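Braseck P2 parallel-link gripper: bench review

We ran a pair of Braseck P2 grippers on the Prins controller for 36 days, mostly block transfer and handoff between two arms. Unit price from Susard was $659 without the wrist plate. Our comparison unit was the Meltby two-finger, same controller, same payload limit.

Setup took one afternoon. The P2 mounts without an adapter, and the Prins firmware found both units on the first scan. The linkage is exposed and the screws can be reached with the gripper still on the arm, a clear advantage over the Meltby, which has to come off for any service.

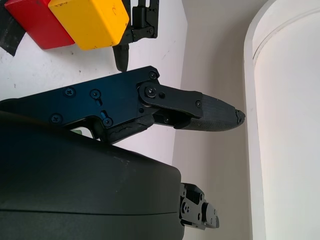
P2 link plate and finger pad, jaws empty. Note the edge wear at the tip.

Pad life is the weak point. The textured surface held up, but the tip did not. We logged 1,374 grasps on the first set and replaced it after pinch grasps on small parts began to slip. Full-pad grasps were unaffected.

Repeatability was equal to the Meltby. Closing speed was slightly lower. Spare pads ship in seven days.

Rating: 7/10. Suitable for medium parts. For fine tip work, order extra pads with the gripper.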